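3.2 Collecting demonstrations with a hand-held gripper

Our first round of demonstrations was recorded by remote control. An operator sat at a desk, watched a video feed, and drove the arm with a pair of joysticks. It worked, and we learned a lot from it, but it was slow. Reaching into a compartment and coming back out without touching a divider took so much care that operators asked for a break after a short run, and many of the recorded paths were full of stops and small corrections. A policy trained on those paths learned the stops too!

For the Katirora set we moved to a hand-held gripper. The person holds the tool, walks up to the furniture, and does the task the way they would with their own hand. A wide-angle camera mounted on the tool records everything, and the motion of the tool is recovered later from the video. The change in the data was wonderful to see. Reaches became smooth, people turned their wrists early to line up with an opening, and they found approach angles that we had never once seen through the joysticks (coming in low and tilting up was a favorite, and the arm can copy it quite well).

We gathered 2000 demonstrations in this way, of which 247 were set aside for testing. A further 163 were thrown out before the split, mostly where the motion could not be recovered or where the tool was turned so far that the tracker lost its place. All recording was done at two sites, Drundmont and Totcombe, in rooms that stayed in normal use. We made no effort to clear the background. People sat at their desks, chairs moved between takes, and the lights were left as they were. We think this helped, and Section 5 gives some support for that view.

Shelving was the task family we cared about most. Open compartments look easy, but they punish a small error in height or angle, and the view from the tool changes very quickly as it gets close. From below, the boards can hide most of what lies inside a compartment, so the policy has to act on edges and on whatever it saw a moment earlier. Figure 4 gives a sense of how steep these views can be, with the finger plate pointing up toward the shelves and the room bending around them. 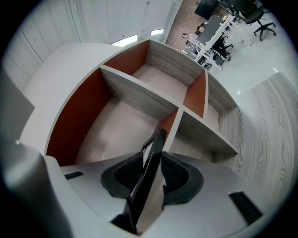

Figure 4. View from the hand-held gripper below a cubby shelving unit with orange back panels. An open office area is at upper right.

Two details matter for anyone repeating this work. First, the fingers stay in view at all times, and we do not mask them. Early tests with the fingers painted out did worse on every shelf task, and we now believe the policy uses them as a kind of ruler for judging distance. Second, we keep the dark corners of the wide lens. Cropping to a clean square removed the outer dividers from many views, and those edges are among the best cues for how far the tool has tilted.

The trained policy, which we call Miranda, runs on a fixed arm carrying the same fingers and the same camera. No remote-control data was mixed in for the results in Section 4. We did try adding a small share of it later, and the effects of that are reported with the other ablations.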